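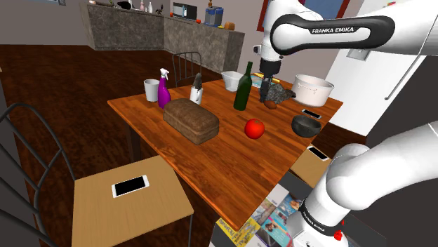 The wooden table, with the white cup and the purple spray bottle.

I said in January that I would write something when the trial part was over, and it has been over for a while now. My sister asked twice, so I am putting it down.

The study was for people with my kind of lymphoma who had already been through one round of treatment. It was run out of the hospital in Meireles, a drive of 60 miles from my house in Jultville. My own oncologist did not bring it up. I heard about it from Edeltraud Janssen, who sat next to me in the infusion room for most of last spring and had a folder of printouts on her lap every time. She had been turned down for it herself on account of her kidneys. She gave me the phone number written on the back of a parking stub.

The first call was with the study coordinator, Nele Grube. She asked what I was taking, what I had been given before, and when my last scan was. Then she mailed me the consent form. It was long, and I read it at the kitchen table over two evenings with a pencil. I wrote questions in the margin and she went through all of them on the phone. Would I get a placebo? No, everyone got the drug, but at different doses. Could I quit? Yes, whenever I wanted, and I would go back to regular care. Who pays for the scans? This one took longer. The study paid for the extra ones. The ones I would have had anyway went through my insurance, and I got a bill for one of those that should have gone to the study. It took 11 weeks to fix.

The money is what I would tell people to ask about first. The drug cost me nothing. Gas, parking and lunch did. There was a travel fund, and I only learned of it on my third visit because another patient mentioned it at the elevator. It paid $50 a visit if you kept receipts. I had thrown away the first two sets. By the end I had spent $1,038 of my own money, counting two nights at a motel when the roads were bad. I could manage that. A man I talked to there drove a school bus and lost a day's pay every time he came in, and he dropped out before summer.

The visits were mostly waiting. Blood draw at 7:30, then the results, then the pharmacy mixing the dose, then the drip, then sitting there another two hours so they could watch me. I brought crosswords. The side effects were a rash on my arms and being very tired on the second day after. I also lost my taste for coffee, and it has not come back. I kept a diary of all this in a booklet they gave me, and Nele did read it, because she called me about the rash before I had called her.

As for results, my last two scans were stable. They can't tell me how the whole group did, and I don't expect to hear for a long time. I go back every three months for follow-up.

If you are thinking about one of these, get the consent form early and take somebody with you to the first visit. I went alone and forgot half of what the doctor said. Also ask if any of the blood work can be done closer to home. For me some of it could, at the clinic on Garex Street, and that saved me four trips.

Comments are open. I can't give medical advice, but I will answer what I can about the driving and the paperwork.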